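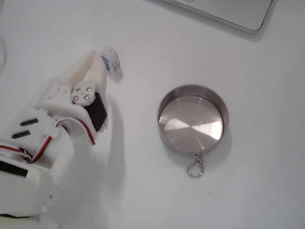
Progress report to Terow, second period
Project: Small-object tidying for the home and the shop counter
Prepared by Agustina Sosa, Stomomik
18/11/2025

You asked us in February for a plain answer to whether a low-cost arm could be trusted with the light end of household and retail chores: clearing a desk, putting small stock back in its dish, emptying a junk drawer. My answer for this period is no, and I would not want the numbers below read as a soft yes.

We logged 649 attempts against a target of 2000. The shortfall is mostly setup time. Irfan Lodhi rewired the wrist twice and reprinted the finger parts after the first set wore at the hinges, and each change meant recalibrating from scratch. I had budgeted for one such interruption. I should have budgeted for a good many more.

The task is as simple as we could make it. A small item is on a white table, a metal dish is nearby, and the item has to end up in the dish. There is no clutter on the working area, no patterned tablecloth, no toddler. Upright items with flat sides, such as an eraser in its paper sleeve, are the kindest case we have.

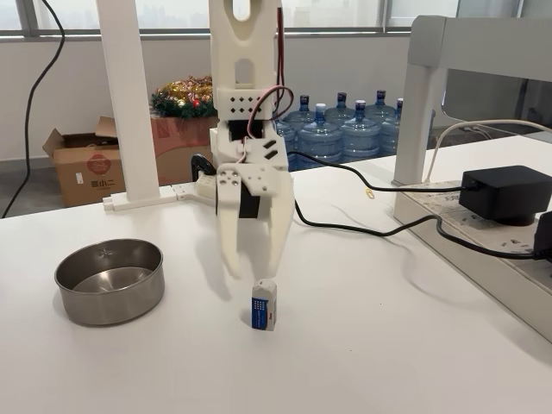 Small cylinders lying on their sides are the worst. A fingertip that arrives a few millimetres off pushes them along the table, and the controller then goes after a position the item has already left. Irfan thinks a softer tip will help. I think it will help a bit, and that we will then meet the same trouble with coins and hair ties.

Our proposal spoke of an 80 per cent success rate across mixed items. I don't believe we will reach it by the end of the grant and would sooner say so now. Even if we did, a shop assistant who dropped one item in five would not be kept on.

I also want to flag the Durnolitz demonstration, which your office forwarded with some enthusiasm. It shows one item, one dish and no failures, and there is no word on how many tries were left out. Atanasov's written results are duller and more useful. Their failures look a lot like ours.

For the next period we ask to keep the budget as it stands and to drop the drawer task altogether. The labour saved would go to repeat trials on the desk task. Irfan will send the parts list and the revised schedule separately.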